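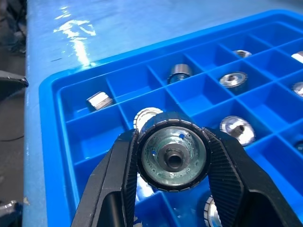 Wrist cam only vs. wrist + overhead for picking metal parts
Board: Grasping and Bin Picking
Started by rakia_minttu, Sep 6, 2025

rakia_minttu
Quick result before I write it up properly. Shiny parts, blue sorting tray with the square compartments, two-finger gripper with the ribbed pads. Policy A gets wrist camera + overhead. Policy B gets wrist only. Same demos, same training length.
B wins. Fewer bad grasps on the round stuff, clearly fewer hits on the compartment walls. 3846 demos total, 36 held-out layouts. Did not expect this. Leena Leinonen re-ran the eval from scratch, same order.
Thoughts?

honow77
What was the overhead resolution? If you squashed it down to match the wrist cam, a nut is like four pixels. Of course it adds nothing.

rakia_minttu
Squashed, yes. Same size for both. Fair point.

pelkonen_h
Disagree with honow77. "Adds nothing" would be a tie. She's saying it got worse. My guess is glare, overhead sees every bright rim at once and the policy latches on to it. We had that with bushings.

honow77
Or it just overfit to tray position. Did the tray move between demos?

rakia_minttu
Moved and rotated a bit, yes. Not a lot. Table stayed put.

honow77
"Not a lot" is doing a lot of work there. Overhead learns the tray pose, wrist can't. Then you shift it in eval and A falls over. That's a data problem, you can't call it a camera result.

cecilia_a
Can we talk about how success is scored? With a part held flat face to the camera like that, toothed rim between the fingers, I'd want to know if it's counted as a grasp or only after the place. Those are very different numbers. Half the papers I read dont say.

rakia_minttu
Only after place. Held in the air counts for zero. Part has to end up in the target compartment, any side up.

cecilia_a
Ok good. Then any side up bothers me, but good.

pelkonen_h
Any side up is fine for sorting. Not for assembly.

ilidio_p
How many seeds?

rakia_minttu
2

ilidio_p
So no result yet. Sorry. We had a gap like this at Ciltosholm in June and it went away at five seeds.

pelkonen_h
Bit harsh, gap was the same sign on both and on the re-run. But yeah, more seeds.

rakia_minttu
Running three more now. Also a full-res overhead version for honow77, and one with teh tray pose randomized properly. Will post the per-part table too, the nuts look diferent from the knurled ones and I don't have a good story for it yet.

honow77
Full res and random pose in the same run or separate? Please separate.

rakia_minttu
Separate.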